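Filed under: Household > Clearing Out > Drawers and Small Stuff

How to Empty a Junk Drawer and Keep It Usable

A kitchen junk drawer fills up because it is the closest place to put something down. Sorting one takes less than an hour if you do it in one go and have somewhere to put things as they come out.

Start with the counter. Wipe it, dry it, and set out a tray or a baking sheet with a rim. Small things roll, and a rim keeps them off the floor. Put a trash bag and a paper bag for recycling by your feet.

Take out everything. If you leave the back third of the drawer alone, you will be doing this again by April. Work in tray loads, a handful or two at a time, and finish one load before starting the next. 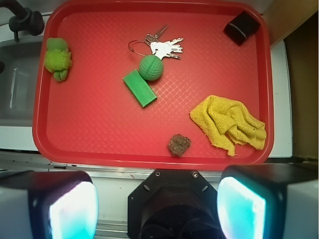
Batteries come first. Test them if you have a tester. Tape over the ends of dead lithium and 9-volt batteries and put them in a jar for the drop-off bin. Do not put them in the kitchen trash.

Next, keys. Try each one in every lock you own, including the shed, the mailbox and any padlocks. Label the ones that work with a paper tag. Keys that fit nothing go in an envelope with the month written on it. If the envelope is still sealed a year later, recycle the keys as scrap metal.

Toys and game pieces go back to the room they belong to. Do this the same day – a pile by the stairs will end up back in the drawer.

Paper is the slow part. Warranty cards, takeout menus and manuals can usually go, but check each manual for a receipt folded inside. I keep receipts for anything over 300 dollars and shred the rest.

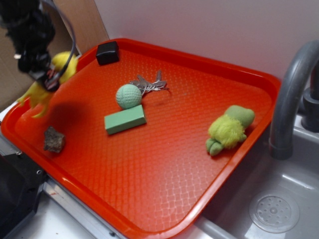 Vol. 6 | Page 14

With the drawer empty, vacuum it and wipe it out with warm water and a drop of dish soap. Let it dry with the drawer open. If the bottom is rough, rub it down with 200 grit paper before you put in a liner.

Measure the inside of the drawer, including the height. Mine is 400 millimeters wide, and a divider sold as "standard" would not go in. Ctibor Šimek wrote in after the last column to suggest cut-down cereal boxes, and they work fine. Fold the cut edge over and tape it so it does not fray.

Put the things you use every week at the front: scissors, tape, a pen, a flashlight. Spare fuses and picture hooks can go behind them. Leave one section empty for whatever comes in next, and clear that section when it is full.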